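Kasadlow opens doors on its robot trainer

12/15/21

Kasadlow let visitors into its Voststead office to see the software it uses to teach household robots. The demonstration ran on a screen, inside a simulated home, and lasted most of the morning. 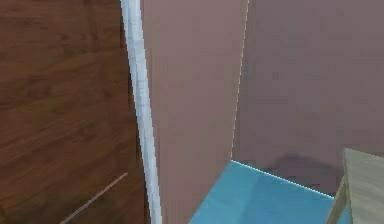

Aušra Ots, who led the visit, said two customers were already interested but would not name them. She put the price of a licence at 399 a month.

Whether any of it carries over to a real kitchen is another matter - visitors were shown no test results, and questions on that were put off until January, when a second open day is planned at Vasasthorpe.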